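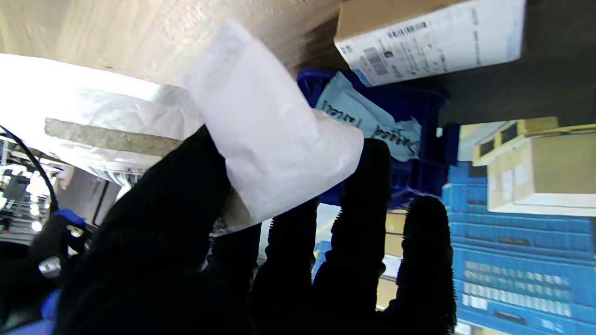
Furncombe Stores and Packing Group, Bekasham

4.2 What the shelf is called and what is on it

Figure 3. A storage shelf in use: white paper pouch, dark blue plastic crate with a pale blue bag at its front, and a cardboard box with a white shipping label.

Storage shelves are usually studied as if their contents had been put there by someone with a plan. Our inventory of the Bekasham stockroom, which ran to 1364 items, gave us little reason to keep that assumption. Warrier's earlier scheme (Gangadharan Warrier, working paper, Furncombe) sorts stored goods by container, and we followed it until the containers stopped cooperating. A crate is easy enough. A crate with a bag in it is a crate, a bag, or both, depending on who is holding the pen.

We settled on the term "soft holding" for any paper or plastic wrapping that keeps its contents together but has no shape of its own to speak of. Soft holdings made up 437 of the items. The pouch in Figure 3 is typical: creased, folded and willing to fit into any gap it is offered. Staff like pouches for exactly this quality and dislike them for the same quality a month later, when one has to be found.

Labeling follows the wrapping. The box in Figure 3 carries two barcodes and several rows of small print, all of it addressed to the shipping trade. The blue bag has been written on by hand, and the lettering appears upside down from where we stand; one word may be "Taped." We coded writing of this kind as "local," meaning that it was presumably clear to its author. Local labels were often short, and a fair number described what had been done to the package and left the contents to the imagination. When we asked for readings, two members of staff gave us two different ones, each with complete confidence.

The Skasudura coding sheet allows one label per item and has no box for orientation. We added one in April, after nearly 80 entries had already been made, and went back over those by hand - an afternoon we don't propose to describe. The Devadiga sheet does record orientation but treats anything upside down as an error. We kept such items in. A label that can be read only by tilting the head is still a label, and leaving it out would have thinned the soft holdings badly.

Depth was harder. Items at the front of a shelf were recorded first and most fully, and whatever sat behind a pouch or a bag tended to get a shorter entry. The counts for rear positions in Table 2 should be read with this in mind.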